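4. Recording the grocery sort by hand

I do my demos in the morning, before I get sloppy! Set both leader arms to the rest pose, press Record in Skernex and wait for the second beep (the first one only means the disk is ready).

4.1 Move one item at a time, produce to one bin, cans and bottles to the other.

4.2 Come down slowly over a can and line up your fingers before you squeeze. 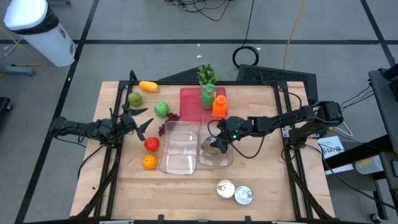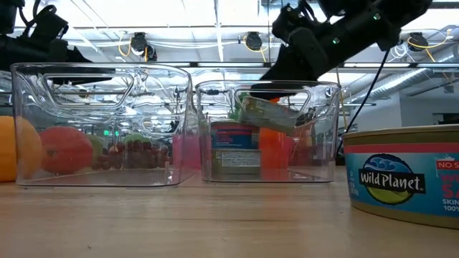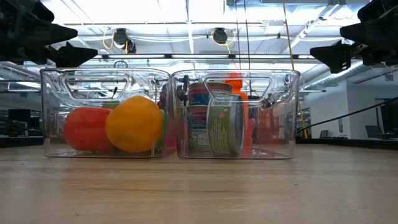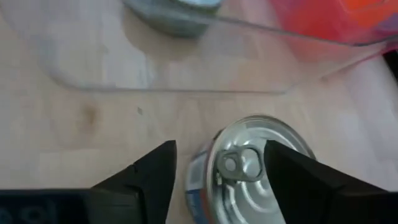 4.3 Fumbled a grab? Keep going, I like having a few recoveries in the set. Two in a row and I hit Discard.

4.4 Stop at 100 episodes and back up the folder.

Caution: never let go of a leader arm mid-move. The follower drops with it, and Musa still brings up Wednesday.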